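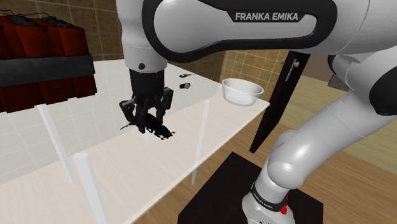

Robot arm over a glass table, computer rendering

Millus Family Respite Home
Progress report to the Ritetti Fund, period ending September

Dear Ms. Stamatopoulos,

With this report I inform you about the work of the respite home in the second period of your grant. The financial tables are sent separately by our bookkeeper, Feng-yi Hsueh. If a number in this letter differs from the tables, please take the tables as correct.

Families and stays

In this period 25 families used the home. All of them care for a son or daughter with a severe disability, and most have no relatives in Zultik who can help at night. Together the children stayed 838 nights. The usual stay is still from one to three nights, but we also accepted longer stays when a parent was in the hospital.

In our application we wrote that no family should wait longer than a month for the first stay. We did not reach this. For children who need tube feeding the waiting time is still too long, as we have only two nurses trained for it, and they can not both work every night. I explain below what we are doing.

Staff

Augustina Arthur has started as night nurse and has already taken over the medication records. The old records were kept in three different notebooks, and it took her several weeks to put them into one form. The parents now sign the same form when they bring the child and when they take the child home.

Selorm Essien finished the tube feeding course and is waiting for the certificate. When it arrives he can work nights alone, and we expect that the waiting list will become shorter.

One day assistant left us for a position closer to her home. We have not replaced her yet. Her hours are shared among the others, and I must say that this is tiring for them.

Parents' evenings

The evenings begin at 7:30 p.m. and the children may sleep in the home during this time. Usually 12 parents come. At first we invited a speaker for each evening, but the parents asked for more time to talk with each other, so we now have a speaker only every second time. A mother from Sin, the village on the other side of the river, told us that she comes mainly for this hour of talking, and that the bus home is her biggest problem. We have asked the municipality about a later bus and have no answer yet. 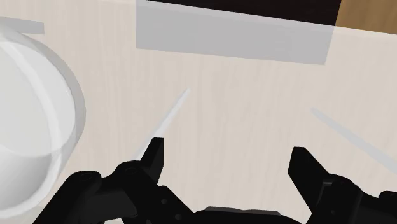 Building

The new bathroom on the ground floor is in use. The ceiling lift was delivered with the wrong rail and had to be sent back once, which delayed the opening. The supplier did not charge us for the second delivery. The ramp at the garden door is not built. The first offer was much higher than our budget line, and we are asking two more companies.

Request for a change in the budget

We kindly ask your permission to move the unused part of the day assistant's salary to the training line. With this money a third nurse could follow the tube feeding course in the spring. Please let us know if you need a separate form for this.

Next period

We plan to open one more bed on weekends, build the ramp, and visit each new family at home before the first stay. Until now we made such visits only when the parents asked for them.

You are welcome to visit us. Mornings after 10 are best, when the children have had breakfast and the night staff can still speak with you.

With kind regards,
Khanyisile Engelbrecht
Coordinator, Millus Family Respite Home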